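# Skemar Household Word List: README

Friday, July 3, 2020
By Katherine Ospina
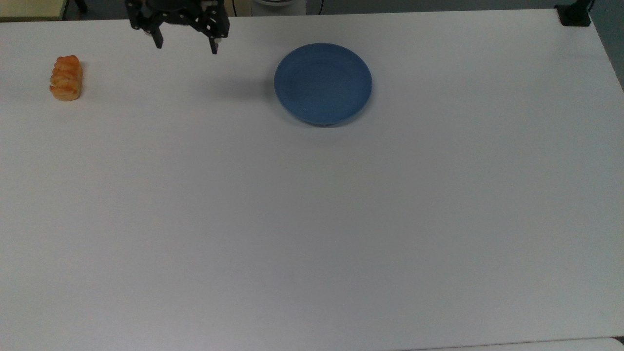 White tabletop with a few small items toward the far side.

## Summary

The Skemar Household Word List is a plain-text collection of 3577 entries. Each entry pairs an everyday household object or task with the words that speakers in four towns use for it. The towns are Skemar, Rasholm, Alvarado and Drerkenstead. All of the words are English or are used by English speakers in the middle of English sentences.

The list came out of a disagreement over what to call the end slice of a loaf of bread. Puspita Subramaniam kept the first notes in a spreadsheet, and most of the column names still come from that spreadsheet. I took over the files in December and have been cleaning them up since then.

This is release 2. It replaces the first release completely. Please don't merge the two, as the entry numbers changed.

## What is in the folder

- `words.tsv` is the main table, one entry per line.
- `towns.tsv` has the town codes and a short note on each town.
- `sources.tsv` says how each entry was collected.
- `notes.txt` holds long comments that didn't fit in the table.
- `dropped.tsv` lists entries removed after the first release, with the old numbers.
- `README.md` is this file.

Everything is UTF-8 with Unix line endings. Fields are separated by a single tab. There are no quote marks around fields, and a quote mark inside a field is just a quote mark. If your spreadsheet program tries to be helpful about this on import, turn that setting off or a long run of lines will end up in one cell.

## Columns in words.tsv

`id` is the entry number. Numbers are not reused. There are gaps.

`concept` is a short plain label for the thing or task, such as "end slice of bread" or "cloth for drying dishes". The label is there so that entries can be grouped. It is not meant to be anybody's word for the thing.

`word` is what the speaker said. Spelling follows the speaker where the speaker had an opinion. Where they didn't, we used the spelling that seemed closest.

`town` is a code: SK, RA, AL or DR.

`age` is a band and not a year. The bands are under 30, 30 to 59, and 60 and over. A few speakers preferred not to say and are marked `x`.

`status` is one of `own`, `heard` or `old`. Use `own` when the speaker says the word, `heard` when the speaker knows it from other people, and `old` when the speaker remembers it from childhood but has stopped using it.

`sample` is a sentence using the word, if we have one. Many lines have this field empty.

`src` points to a line in `sources.tsv`.

## How the words were collected

There were three methods, and they don't give the same kind of answer.

The paper form went out first. It had 100 prompts, each with a blank line beside it. People filled it in at home and mailed it back or dropped it off. Forms are good for common things and poor for anything that needs explaining. The prompt "the place where you put mail before you deal with it" got a lot of blanks and several answers that just said "the table".

Interviews came next. Puspita did all of these herself, in kitchens mostly, and she asked people to name things as they used them. She did not read out a word and ask if they knew it until the very end. Those late answers are the ones marked `heard`.

The last method was overheard use. Somebody on the project heard a word in ordinary talk and wrote it down the same day. These lines have no age band unless the speaker was asked afterward and agreed to be included. They are marked `OH` in `sources.tsv`.

Rasholm has more interviews than forms. Drerkenstead has hardly any interviews at all. Comparing those two towns directly will mostly tell you about the methods.

## Decisions that may matter to you

Brand names used as ordinary words were left out of this release. They are in `dropped.tsv` under the reason `brand`. I'm not fully happy with this, and they may come back with a flag.

Plurals are stored as singulars unless the speaker only used the plural. "Suppers" in the sense of leftovers is an example from Alvarado that has no singular in our data.

Words for people, pets and relatives are outside the list. So are swear words, except where one is the normal name of a tool. There is one of those and it is in Rasholm.

Two spellings of the same word count as one entry if they would be said the same way. "Heeler" and "healer" for the bread slice were joined. "Heel" stayed separate.

When a speaker gave several words for one thing, each word has its own line. The order they were given in is lost, with the exception of the interviews, where `notes.txt` usually has it.

Concepts were kept narrow. A cloth for drying dishes and a cloth for wiping the counter are two concepts even though plenty of people use one word, and one cloth, for both. If you want them together, filter on the first word of `concept`.

## Known problems

The age bands for Alvarado were typed in by two people who understood the middle band differently. I fixed what I could from the paper forms. Some of the forms had gone missing by then, so treat the middle and upper bands in Alvarado as one.

Speakers are not numbered. This was promised on the form and it will stay that way. It does mean you can't tell if ten lines come from ten people or from one very talkative person. In Skemar I suspect the second in the laundry section.

The `sample` sentences were shortened in places. Names were removed and replaced with "he", "she" or "they". A handful now read oddly.

Words for heating and stoves are thin everywhere. The form asked for them on the back page and a lot of people didn't turn it over.

There are still a few double spaces inside `word`. They do no harm on screen but will break an exact match. Collapse them before you compare.

## Good uses and poor ones

The list works well for looking up local words, for building word games or classroom sheets, and for checking a spelling against what people in the area write. It has also been useful as a starting point for longer interviews.

It should not be used to work out how common a word is. The speakers were not chosen at random. They were people who answered a notice, or who knew somebody who had. It also shouldn't be used to guess where a particular person grew up. Several speakers had moved between the towns, and the town code is only where they lived when they answered.

## Getting started

Any text editor will open the files. If you only want a quick look, the first 1000 lines of `words.tsv` are the kitchen section and have been checked twice. The rest are sorted by room and then by concept. The garage and yard come last and have been checked once.

To see all the words for one thing, sort by `concept` and then by `town`. To drop the overheard lines, remove every entry whose source is marked `OH`.

## Corrections and additions

Send corrections by entry number, with the town and a sentence if possible. Please say if the word is one you use yourself. New concepts are welcome but will wait until the next release, as adding one means going back to all four towns.

Corrections to the town notes should go to Puspita, who wrote them. Everything else comes to me.

## Terms

You may copy, print and change the list for any purpose. Keep the title and the release number with it. If you change entries, say so in your own copy.

## Changes since the first release

- Entries renumbered.
- Brand names moved to `dropped.tsv`.
- Town code for Drerkenstead changed from DK to DR.
- `status` split out from `notes`.
- Laundry section re-sorted.
- Several entries for "junk drawer" that were really entries for the contents of the drawer moved to the right concepts.

Related items

Skemar Household Word List, first release (withdrawn)
Blank paper form, kitchen and laundry pages
Notes on the Rasholm interviews, Puspita Subramaniam
Street and Field Names of Drerkenstead
Alvarado School Lunch Words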